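Open day at Trukell, 1st March

The Trukell works opens its doors to visitors twice a year, on a Sunday in early spring and again in June. I went to the spring one. It is 13 stops on the Medska line and then a short walk past the bus garage, and the gate was already open when I got there.

Trukell makes molded plastic parts. Most of what it sells goes inside other people's products, so you are unlikely to have seen the name in a store. The company moved into the present building after it outgrew two rooms over the Štěpánek print shop, and a few of the old workbenches came along. They are still in use in the finishing room.

Visitors signed in at a desk by the loading door and were given a paper badge and a pair of safety glasses. Groups went in every half hour. Ours began in the raw material store, where the pellets are kept in sacks on pallets, and then went through to the molding hall. Two of the presses were running for the day. It was warm in there and loud enough that the guide used a small loudspeaker on a strap. We watched one full run of a tray insert, which took 57 seconds from the mold closing to the part dropping onto the belt.

The next room is where parts are trimmed, checked and labeled. I spent longer there than anywhere else. White parts are a large share of the work, and the guide said they are the hardest to keep clean, as every speck in the material shows. Some parts carry numbers in the plastic itself and some have printed squares fixed to them, in black and white. 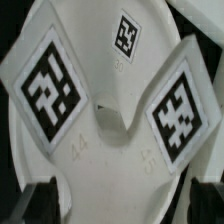
Why do some molded parts have a matte surface and others a shiny one?

The inside of the mold decides it. A polished mold gives a shiny part, and a mold that has been blasted or etched gives a matte one. Matte hides small scratches and flow lines better, but it can hold dirt in the texture.

After labeling we were shown the mold store, a long room with steel shelving on both sides. There are 2,335 molds on the books, according to the sign at the door, and a good number belong to customers. The oldest ones are kept at the far end and are brought out when someone orders a spare part for something long out of production.

The tour finished in the canteen, where there was soup, bread and a table of finished goods you could handle. The Gromolero storage range was laid out there too, with seconds for sale at 3 for the price of one. I bought a set of drawer dividers. They have a slight ripple along one side and fit the kitchen drawer well enough.

A few practical points for anyone going in June. Closed shoes are required and people in sandals were turned back at the desk. Bags have to be left in the lockers, which take a coin. The parking lot was full by late morning, and the train was easier. The whole visit took me a little under two hours, including the soup.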